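Ticket 3319 - Grunon / door task eval
Status: open, waiting on rerun
Component: wrist policy, contact phase
Opened against: checkpoint 2902

Summary
Success rate on the panel approach dropped after we swapped the Orora encoder in. Old encoder was fine on the same start poses. Method section of the draft still quotes the old result so this needs sorting before November.

What I see
Policy drives in, slows, then hovers. No contact. Times out at 2500 steps. Loss curves look normal, nothing odd in training. Happens on the Musport arm and the older one both, so not an arm thing I think.

Tried so far
- reran with fixed seed, same hover
- joint encoders rezeroed, no change
- turned off color jitter at train time, slightly worse if anything
- swapped wrist stream for the side camera only: it commits, but misses wide

So it's the wrist view. Pulled some wrist frames from the hover and looked at the attention maps. Nearly all of the weight lands on the big pale surface on the right, which has next to no texture. Gray panel gets a bit along the trim. The small black latch on the trim gets nothing at all, and the white block gets less than its own shadow does. Old encoder put its weight on the trim line and the latch. 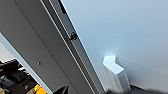 Next steps
1. Retrain with the patch dropout from the Wihongi branch, flat patches masked at a higher rate. Config is in, job queued.
2. Rerun old encoder on the same start poses, log attention this time (we only ever saved success/fail, my bad).
3. If 1 doesnt help, crop the wrist input tighter and go again.

Update, 4:40 pm
Job for 1 died, out of memory. Batch size down to 2, requeued. Please dont touch teh shared config till it finishes.

Leave the paper table as is for now, I'll mark the row as pending.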